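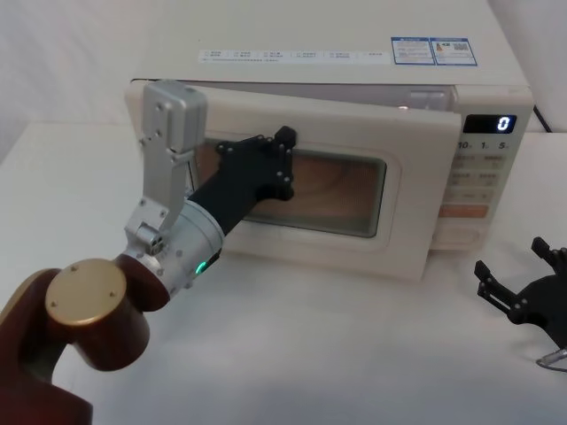
Slide 1. Arm at the microwave door, display at 0.

Hi everybody, thanks for sticking around after lunch. I'm going to talk about house rules for robots working on ordinary appliances, and mostly about doors, because doors eat our hours. At Plerska we wrote our first rule sheet in June and it had 7 rules on it. It still does, but four of them have been rewritten (ask me later about the old rule 3, it was terrible).

Rule 1 is push with something flat. Flat of the hand, never a fingertip, and keep the force low till you feel the door meet the body. Rule 2, the second arm stays parked and off the appliance unless the task calls for it.

(Pause here, drink water. Next slide.)
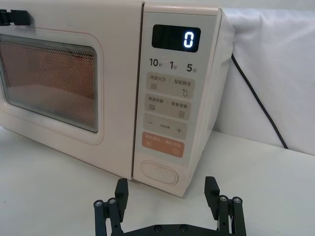
Rule 4 is the one people argue with me about: name the control before you move. Write down which button you mean, in words, and have the other operator read it back. "The bottom one" will get you in trouble. On this panel the bottom one is the oval door release, but if you're thinking of the colored buttons you might mean the orange one just above it. And the labels are in Chinese, so if your operators don't read Chinese, put a translated sheet next to the console — please don't let folks guess from the icons! We went back through 456 runs in the Pluvo log and only 297 had the button written down at all. I was not happy.

Say something about Herau here if there's time, their checklist is shorter than ours and I kind of like it.
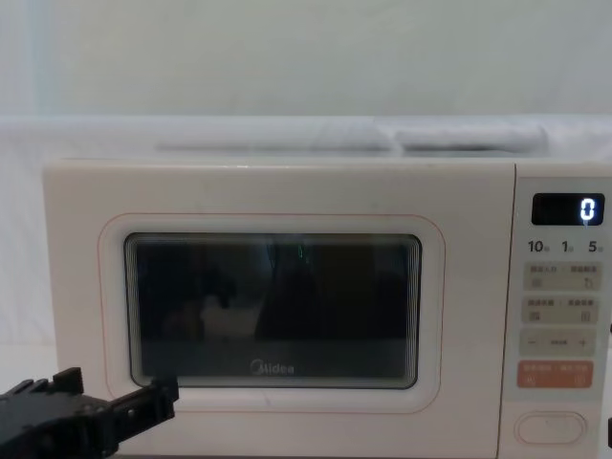

Rule 6 covers approach and glass. Come in slow, jaws where you can see them, and agree on a stopping distance before the session starts. Shiny surfaces make this harder than you'd think. A dark window like this one gives you back all kinds of dim shapes and even a little green glint near the top, and I don't want anybody's depth estimate trusting any of that with the gripper tip down by the corner of the glass. Use the door edge as your reference, or the seam by the panel.

Last one, rule 7: anyone in the room can call a stop, no explanation owed. The Yüksel folks asked if that includes visitors. Yes, it does.

Questions. Rule sheet is the 15 July 2022 version, copies by the door.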